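# Illbridge Court: Questions from Buyers and Tenants 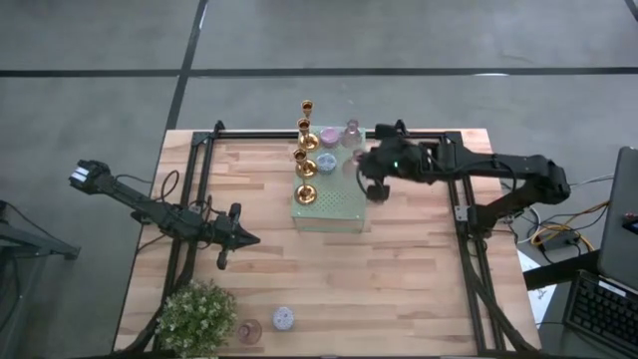 Answers apply to units in both the Morgan and Listov buildings unless a building is named. Terms in the signed purchase agreement or lease take priority over this page.

## Purchase

**How is the floor area of a unit measured?**
From the inside face of the exterior walls to the centerline of shared walls. Balconies and storage lockers are excluded. The largest plan, Listov type D, is 1351 square feet by this method. Older listings measured to the outside face and show a higher figure.

**What does the monthly fee cover?**
Building insurance, water, trash, elevator service, hallway heating and the reserve fund. Electricity and internet are billed to the unit.

**Is parking included?**
One stall is assigned to each two-bedroom unit in Morgan. In Listov, stalls are leased separately at $264 per month. Stalls can't be sublet to anyone outside the property.

**Can I see the reserve study before making an offer?**
Yes. Request it from Dinesh Raju at the sales desk. The current study and the meeting minutes for the past two years are sent as one file. The roof work listed for Morgan is already funded — it does not carry a special assessment.

**Who holds the deposit?**
Brosberg Title holds it in escrow until closing. Deposits are not accepted in cash or by personal check.

## Leasing

**What is the rent on a two-bedroom?**
Listov type B currently starts at $2538 per month on a 12-month lease. Shorter terms are priced on request.

**How much notice is required to move out?**
Written notice must reach the leasing office at least 31 days before the end of the term. Email is accepted if you receive a reply confirming it.

**Are pets allowed?**
Two per unit. Dogs must be registered with the office before move-in. Owners of purchased units follow the same rule.

**Can I paint or mount shelves?**
Paint requires approval of the color. Shelves may be mounted on interior walls only. The party walls in Morgan contain fire-rated board and must not be drilled.

## Moving

**How do I reserve the elevator?**
Contact Nest Gronow. Slots run from 9 a.m. to noon and from 1 p.m. to 4 p.m. Pads are hung by staff before each slot.

**When do I get keys?**
Buyers: after the deed is recorded, usually the same afternoon. Tenants: on the lease start date, once the first month's rent has cleared. Fobs are programmed at pickup — bring photo ID. Replacement fobs are ordered through Wing-yan Wei.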